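Questions people keep asking me about the herbarium
Last updated: November 2019

Who are you, anyway?

I'm Zoriana Koval, and I look after a private collection of pressed plants that my father, Volodymyr Koval, started when he was working as a surveyor. I'm not a professional botanist. I took a couple of night classes, I read a lot, and I've spent more evenings with a hand lens than I'd like to add up. People write to me because the Prullergate sheets show up in a search and mine is the only name on the page.

What's in the collection?

Dried plants, mostly woody ones, glued or strapped onto stiff paper, plus a few drawers of seeds and pods too fat to press. There are 2,534 sheets at the moment. The bulk comes from the hills above Prullergate, with a good chunk from the Merine valley and a smaller set from the Priltemik side, where Dad only got to go in the dry months. The Merine sheets are the best, in my opinion. He had a proper press by then!

How many families do you have?

56, if you follow the system I follow. If you're using one of the older books you'll get a different answer, and please don't write to tell me I'm wrong (a few of you have). Plants get moved around. I update the folder labels when I get to them and pencil the old name underneath, so you can usually find what you want either way.

Why do some sheets have two names, or three?

Each time somebody looks at a specimen and has an opinion, they add a little slip with their name and the year. Nobody removes the earlier slips. I love this about herbarium sheets, you get the whole argument in one place. Sheet 104 is my favorite, a climbing thing with winged fruits that has been called three different species, and Dad's own slip just says "vine, annoying."

Can I visit?

Yes, by appointment, and I can take one or two people at a time. Bring a pencil. No pens near the sheets, please, and no coffee, and leave your bag by the door. I'll pull the folders for you so tell me ahead of time what you want to see.

Can you identify a plant for me?

I can try. Send me a leaf arrangement, a flower or a fruit, and where it was growing. A single leaf is nearly hopeless, especially if it's one leaflet off a compound leaf, and a lot of people don't realize that's what they've picked. Look down the stalk for the bud. The bud sits at the base of the whole leaf, so if there's no bud where your "leaf" joins on, keep going until you find one. Check a few before you write to me.

How do I press my own?

Newspaper, cardboard, something heavy. Change the newspaper every day for the first 5 days, then every few days until the plant feels stiff and isn't cool against your cheek. Fold long stems into a V or an N so they fit the page, and flip at least one leaf over so the underside shows. Hairs and glands are often on the back and you'll be sorry later if you can't see them. Write your notes the same day. Height of the tree, color of the bark, color of the flowers, smell if there is one. All of that is gone once it dries.

What about fleshy fruit?

Fruit is a pain.

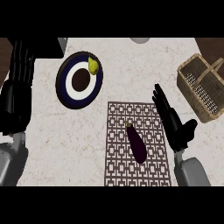
My usual trick is to slice it, press a thin cross section and a thin lengthwise section between sheets of wax paper, and change the outer paper twice a day. Expect some mold anyway. Seeds I clean, dry on a saucer and put in a paper envelope with the same number as the sheet. Never plastic, they sweat.

Do you lend specimens?

Not through the mail anymore. A package went to Palacios one August and came back with the corners chewed, and I'm still a little sore about it. I'll happily send scans.

Are the scans free to use?

For study, teaching or your own curiosity, go ahead. Just credit the Koval collection and give the sheet number. If it's for a book you're selling, write to me first.

How do you keep bugs out?

Freezer. Every new bundle goes in a sealed bag for two weeks, comes out for a day, then goes back in for another week. I also check the drawers each spring for beetle dust. The daisy family gets hit worst, they must be delicious.

Will you take my grandmother's pressed flowers?

Maybe! If there's a place and a date written down, even a vague one, I'm interested. Without those, they're lovely and you should frame them.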